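報道関係者各位
トロンダーラム社
8月

使用済みデスクトップ機からのCPU取り外し作業、学習用の操作記録308件の収集を完了
データセット「ガヴリラ」第一版を研究機関と再生事業者へ提供いたします

トロンダーラム社（本社：メンダドヴィル）は、ロボットアームによるパソコン分解作業の操作記録を集める計画「ガヴリラ」において、第一段階の収集を終えましたので、お知らせいたします。対象は、開いた筐体の中で行うCPUまわりの作業です。人が遠隔で腕を動かし、その間のカメラ映像、関節の角度、指の開き具合を同じ時刻にそろえて保存しました。

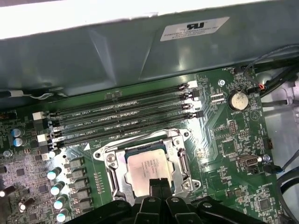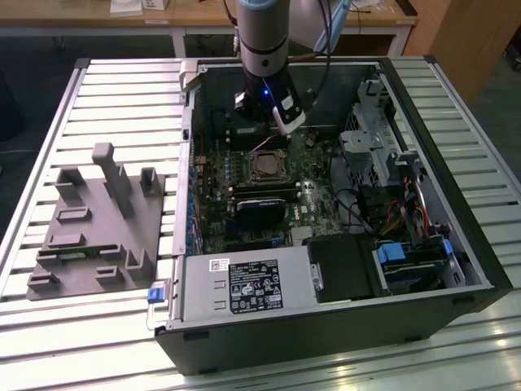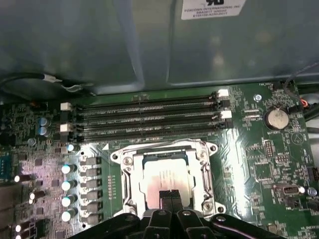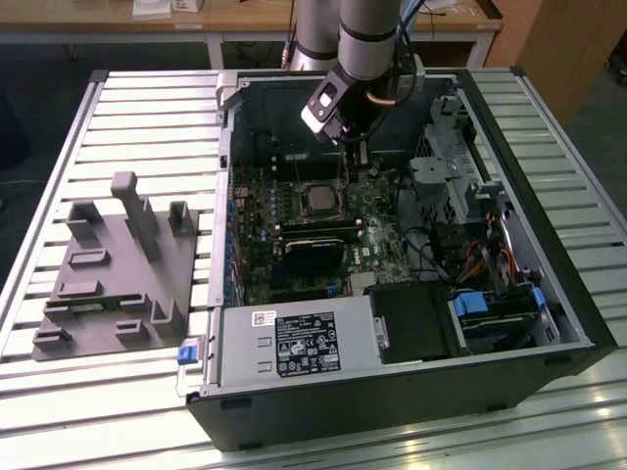

グリッパー側のカメラと作業台側のカメラによる、開いた筐体内の作業の画像

最初の一週間は、CPUの縁に指を近づける最後の数ミリだけを何度もやり直していた、とレル・シマは振り返ります。画面で見ると届いているように思えても、指の先はまだ手前にある。反対に、まだ遠いと思って進めると、もう金属に触れている。その感覚の違いに手が慣れるまでの記録も消さずに残してほしい、というのがシマからの希望でした。当社はこれを受け入れ、練習期間の記録にも印をつけたうえで、第一版に含めています。

■ 収集の背景

中古パソコンの再生の現場では、ケースを開けること、部品を外すこと、外した部品を検査へ回すことが、今も多くの場合は人の手で行われています。ねじの取り外しについては自動化の例が増えてきました。一方でCPUの取り外しは、持つ場所が狭く、横に動かすとソケットを傷める心配があり、機種によって周囲の部品の高さも違います。決まった座標へ腕を動かすだけのプログラムでは、機種が変わるたびに調整をやり直さなければなりません。

当社は再生事業者リコヴォフ社の分解部門と共同で、この作業を学習によって覚えるシステムを開発しています。そのためには、よい手本がたくさん必要です。またよい手本だけでは足りず、少しずれた位置から始めて途中で直した例、一度あきらめて腕を上げ、もう一度入り直した例も必要であることが、昨年の予備実験で分かりました。予備実験では、きれいに終わった記録だけで学習させたモデルが、開始位置のわずかなずれに対応できませんでした。指がソケットの枠に当たると、そのまま押し続けてしまうのです。

■ 収集の方法

作業台はアルミ製で、デスクトップ機は側面の板を外し、横に寝かせて置きます。となりには、3Dプリンターで作った灰色の治具の板を並べます。ロボットアームは上から筐体の中へ入ります。

一件の記録は、腕が待機位置を離れるところから始まり、待機位置に戻るところで終わります。途中で操作者が「やめる」を選んだ場合も、戻るところまでを一件として保存します。課題は次の通りです。

CPUに上から近づき、指を縁にそろえる
CPUを持ち上げ、治具の板まで運ぶ
治具の板からCPUを取り、空のソケットの上で向きを合わせる
CPUをソケットに置き、指を離して上へ戻る

課題ごとに別々の記録とし、続けて行った場合には前後の関係が分かる番号をつけました。筐体の位置と角度は、記録の前に操作者以外の者が少しずつ変えています。どれだけ変えたかは操作者に知らせません。照明も、天井の明かりだけの場合と、横からの明かりを加えた場合があります。CPUの金属の表面は光をよく返しますので、映像の中で文字が白く消えてしまうことがあります。そのような記録も除いておりません。

操作は5名が担当しました。収集にかかった時間は、準備と休憩を含めずに46時間を超えています。操作者の経験はさまざまで、分解部門で長く働いた者も、遠隔操作がはじめての者もいます。連続して操作する時間には上限を決め、疲れたときは本人の判断でいつでも止められるようにしました。

■ 手元の視点と、全体の視点

ガヴリラの記録には2種類の映像が入っています。ひとつは腕の手首付近に取りつけた小さなカメラの映像、もうひとつは作業台の側に固定したカメラの映像です。手元の映像では、指の先とCPUの縁の関係がよく分かります。しかし筐体の壁や、上にある金属の部分までの距離は、手元からだけでは判断しにくいことがあります。固定カメラはその反対で、腕がどこを通って筐体へ入ったかは分かりますが、指の先は腕の陰になりやすいです。

操作画面の設計を担当したブランドゥシャ・グレクは、二つの映像を並べる順番について、操作者から何度も意見を受けました。はじめは固定カメラを大きく、手元を小さく表示していました。現在は操作者がペダルで大きさを切り替えます。切り替えた時刻も記録に入っていますので、人が作業のどの段階でどちらの映像を頼りにしたかを、後から調べることができます。この情報を学習に使うかどうかは、まだ決めておりません。研究機関の皆さまのご意見をいただきたい点のひとつです。

■ 記録の確認と、ラベルのつけ方

すべての記録は、操作した本人とは別の者が見直し、結果のラベルをつけました。ラベルは「完了」「途中で修正して完了」「中止」の区分です。二人の判断が分かれた記録については、どちらかに決めることをせず、両方の判断をそのまま保存しました。

見直しの責任者であるレヌツァ・クルステアは、次のように述べています。
「『途中で修正して完了』の線を引くのが、いちばん難しかったです。指が枠に一度触れて、少し戻って、また入る。操作した人に聞くと、修正したつもりはないと言います。見ている側には修正に見えます。私たちは途中で基準の文章を書き直し、それより前の記録をもう一度はじめから見ました。時間はかかりましたが、書き直す前の基準で配ることは、私は反対でした」

書き直し前の基準と書き直し後の基準は、どちらも説明書に全文を載せています。

なお、筐体やマザーボードに貼られたラベルには、製造に関する番号が印刷されていることがあります。提供用の映像では、読み取れる個体の番号をぼかす処理を行いました。保存装置は収集の前に外すか、データの消去を終えたものに限っています。

■ 今回の版に含まれないもの

ご利用を検討される方に誤解のないよう、次の点をお伝えいたします。

第一版には、冷却部品の取り外し、熱伝導グリスのふき取り、メモリの抜き差しの記録は含まれておりません。ソケットの固定枠のレバーを開け閉めする動作も、今回は人が手で行いました。また、指にかかる力を直接はかるセンサーの値はなく、モーターの電流から推定した値のみが入っています。この推定値は、ゆっくりした動きのときに誤差が大きくなりますので、力の制御の研究に単独でお使いになることはお勧めいたしません。

学習済みのモデルも今回は提供いたしません。社内での学習は始まっていますが、外部にお見せできる評価の結果はまだありません。

■ 各社のコメント

トロンダーラム社 開発責任者 イリナ・ギツァ
「件数だけを見れば、大きなデータセットとは言えません。それでも、同じ課題を条件を変えて行い、迷ったところも直したところもそろった記録は、私たち自身がずっと欲しかったものです。操作を担当した皆さんには、失敗を見せることを嫌がらずに協力していただきました。心から感謝しています。ご利用になった方からは、よい点よりも先に、困った点をお聞かせいただければと思います」

リコヴォフ社 分解部門長 ゲープハルト・グルーバー
「当部門には、毎週ちがう機種が届きます。ロボットに期待しているのは速さよりも、ソケットを傷めないことです。ピンが曲がった基板は、部品としての価値が大きく下がります。今回の収集では、当部門の作業者が普段どのように手を止め、どこを見直しているかを、操作の形で残すことができました。現場への導入を判断するのは、次の段階の結果を見てからになります」

■ 今後の予定

第二段階では、固定枠のレバー操作とメモリの取り外しを加える予定です。グリッパーの指は先をより薄くした形を試作しており、第一段階と同じ指の記録も一部で続けて、両者を比べられるようにします。収集の場所はメンダドヴィルの当社実験室のほか、リコヴォフ社の分解室にも同じ構成の作業台を置くことを準備しています。場所が変わると、床の振動や窓からの光も変わります。その違いがモデルにどのような影響を与えるかも調べます。

■ 提供について

第一版は、研究機関および中古機器の再生を行う事業者を対象に、申請制で提供いたします。研究目的の場合、費用はかかりません。事業者の方には利用の範囲をうかがい、個別に契約をお願いしております。申請には、利用の目的、責任者の氏名、データを保管する場所の記載が必要です。申請書は当社の窓口でお渡ししています。

提供する内容は、手元と固定の両カメラの映像、関節角度と指の開きの時系列、操作画面の切り替え時刻、結果のラベル、筐体の配置の記録、説明書です。説明書は英語、ドイツ語、ルーマニア語で用意しました。日本語版は現在翻訳中で、先に完成した章から順にお送りします。

報道関係の方には、午前10時から実験室での作業をご覧いただける見学の機会を設けます。実際の収集を行っている時間ですので、操作者への質問は休憩の間にお願いいたします。撮影をご希望の場合は、事前に機材の大きさをお知らせください。

■ トロンダーラム社について
メンダドヴィルに本社を置き、電子機器の分解と再生に用いるロボットの操作装置、治具、記録用ソフトウェアを開発しています。

■ お問い合わせ
トロンダーラム社 広報担当 ブランドゥシャ・グレク
（ガヴリラの技術的なご質問も、この窓口でお受けし、担当者へおつなぎします）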